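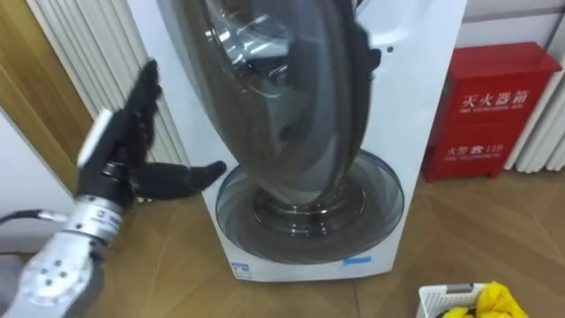

Door open, drum empty or not, the gray rubber ring is the first thing to check when a front loader smells.

How to Get the Musty Smell Out of a Front-Loading Washer (Without Buying Much)

By Auður Kvaran

Every laundry aisle sells a tablet that promises to fix a smelly washer in one cycle. I have tried plenty of them. Most made the machine smell like a swimming pool for two days and then like an old sponge again. I don't think they are a scam exactly, but the tablet goes in the drum, and the drum is rarely the dirty part.

Before you start, unplug the washer and read the care pages of your manual. Some makers don't allow bleach or vinegar, and their word beats mine.

1. Pull back the gasket. Fold the rubber lip toward you and look into the crease at the bottom. Wipe it out with a rag, warm water and a little dish soap. Keep going until the rag comes up clean. Dark spots that won't move may be stains in the rubber itself, and scrubbing harder can tear it.

2. Take out the detergent drawer, if yours comes out. Soak it in hot water and go over the corners with an old toothbrush. Wipe the slot it slides into as well.

3. Drain the filter. It usually sits behind a small flap near the floor. Put down a shallow tray and a towel, open it slowly, and expect more water than you planned for.

4. Plug the machine back in and run the hottest cycle with nothing in it. My old Herico tops out well above lukewarm but I have no idea if it really hits the number on the dial. I would want 140°F or better. Use the cleaner your manual names, and never mix bleach with vinegar or anything else.
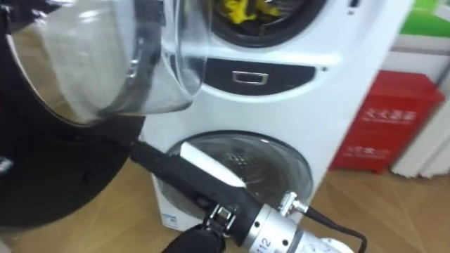 A yellow cloth in the upper drum. Rags and small items are easy to forget in there.

5. Use less detergent. This is the step people skip, and I suspect it matters more than the other four. The line on the cap is printed by the company that sells the bottle. I cut mine by half for normal loads and saw no change in the clothes.

After that, leave the door open between loads if there are no kids or pets who could climb in. Take wet things out promptly — a towel left overnight can undo the whole job.

What about baking soda? It may help a little. I did a month with it and a month without and couldn't tell them apart, so I stopped.

If the smell is closer to sewage than mildew, look at the drain hose and the standpipe before you clean anything again. That one may need a plumber.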